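Startup prize tracker — README

Table of corporate-sponsored startup contests, one row per winner. Started in 2015 as a spreadsheet, moved here when it got too big to email. Maintained by Iara Fuentealba, with fixes from Leandro Herrera.

Last refresh Dec 22, 2022.

What's in it

53 contests, 900 winner rows. Hardware, chips, telecom, some robotics. No pure pitch nights, no grants from governments unless a company put in half the money or more. 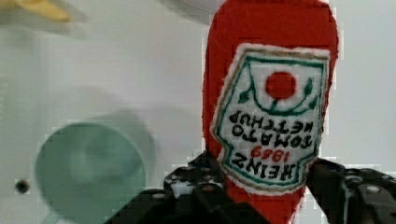
Columns

contest_id — ours, not the sponsor's
sponsor — parent company name, even if a subsidiary ran it
startup — name at time of award. Renames go in startup_alt
prize_usd — converted on the day of the announcement. Blank means not disclosed, zero means no cash (mentoring, lab time etc)
cohort — how many were incubated before judging
status — active, bought, closed, unknown

Don't sort on cohort, it's text. Some sponsors only say "over a dozen" and we kept that.

Sources

Press releases first, then local business papers, then emails to the founders. Constanza Toledo wrote to 78 of them in June and put the replies in notes/. The Cistley and Rirnmont awards came straight from the organizers as PDFs, typed in by hand so expect typos.
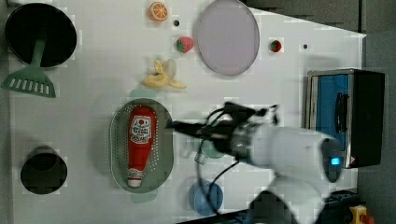
Known problems

Navarrete ran two prizes under the same name in the same year. Split by contest_id, but older exports still have them merged.
Trimesthorpe rows are missing prize_usd for the runners up. Asked twice, no anwser.
Status goes stale fast. Check before you quote it.
A few founders show up in two rows with diffrent spellings. Benjamín Villalba has a dedupe script in tools/, run it on a copy.
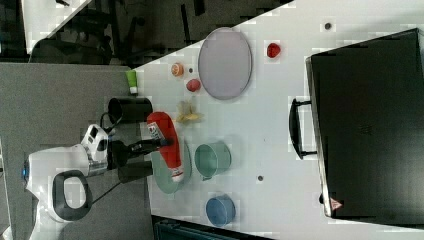 Also the closed ones are undercounted for sure. Companies don't send a press release when they shut down, so "unknown" is hiding a lot of them. Pilar Herrera is going through the business registries — slow, only the first few letters done.

Using it

CSV, UTF-8, comma separated. Free to reuse with credit. If you publish totals say which refresh you used. Corrections by pull request, one contest per request please, with a link.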